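MEDIA RELEASE

18/08/2026

Stevden shared workshop publishes plans for the Trondau hand-held gripper

Stevden, the member-run shared workshop, has published the complete build files for Trondau, a hand-held two-finger gripper designed and assembled by its members. The release covers printed parts, wiring, firmware and the calibration procedure. All files are free to download, modify and build for personal or commercial use.

Trondau is operated in pairs, one in each hand. The operator performs an ordinary task through the grippers, and the recordings are used to train a robot arm fitted with the same fingers. The current work is on clothing: picking up, spreading and folding garments on a flat table.

The build began as a home project by Stevden member Cremilda Pacheco, who printed the first trigger mechanism in her garage. That version had a single moving finger and a return spring salvaged from a stapler. It moved to the workshop when the housing outgrew her printer bed, and has since been through nine revisions.

"The linkage was the easy part," said Pacheco. "Most of the time went into backlash. With any play in the fingers, the recorded opening doesn't match the real one, and a thin fabric edge is exactly where that matters."

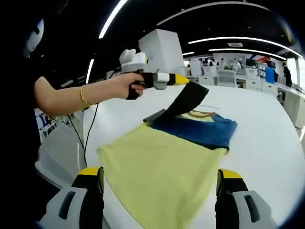 Revision nine replaces the earlier rack and pinion with a parallel linkage running on eight flanged bearings. The housing prints in two halves without supports and closes with machine screws into heat-set inserts. Fingertips are a separate part and can be changed without opening the housing, as tips wear faster than any other component. The trigger pull was also shortened after members reported sore forearms during longer sessions.

Power and data run over a cable. A battery version was tested at revision six and dropped – the added mass sat too far behind the grip, and the operators' wrists tired early. The plans include a strain relief clip for the cable exit, which earlier builders should retrofit. It is the most common point of failure on revisions seven and eight.

Fabric remains a demanding material for the design. A shirt has no fixed shape once it is lifted, and two layers can easily be picked up in place of one. Members work with garments of mixed colour and weight so that the recordings aren't dominated by a single cloth.

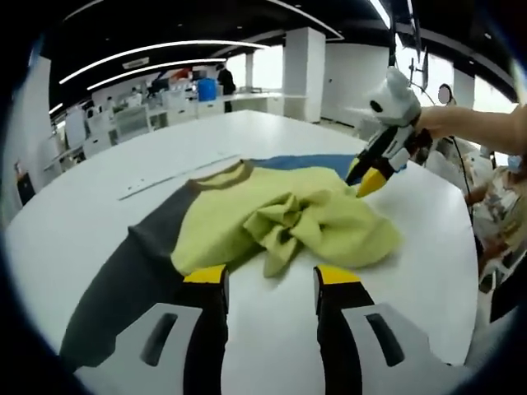
Two Trondau grippers in use at a garment table, one angled toward a crumpled yellow-green section of fabric.

The calibration procedure takes the builder through finger zero, full opening and trigger travel. It requires a set of feeler gauges and a flat surface. Stevden recommends repeating it after any tip change and after every 200 recorded folds. A printed gauge block is supplied in the files for builders who have no metal reference, although its accuracy depends on the printer and it should be checked with calipers before use.
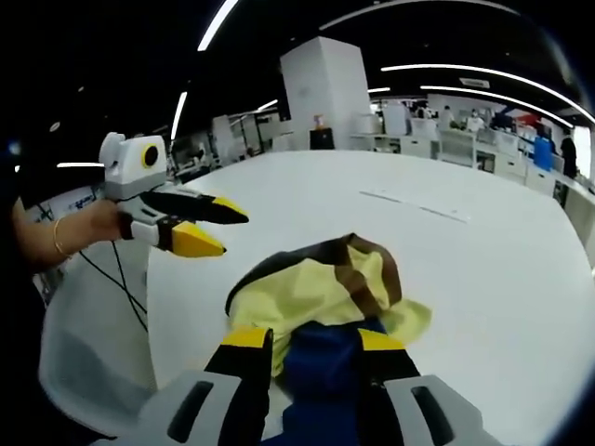 Firmware logs finger position at 300 samples per second and writes to a plain text format. Conversion scripts are included. The scripts were written by the Grīnberga group, a second workshop that has built four pairs from pre-release drawings and reported dimensional errors in the left housing half. Those errors are corrected in the published files.

Known limitations are listed in the build notes. The linkage is not sealed and collects lint, the trigger is sized for a medium adult hand, and left-handed builders will need to mirror the grip. A smaller grip is in development under the working name Flevisberg. No release date has been set.

Stevden will run an assembly evening for members at the end of August. Participants should bring their own printed parts and a soldering iron. Bearings and inserts will be available at cost.

Media contact: Cremilda Pacheco, Trondau project, Stevden

ENDS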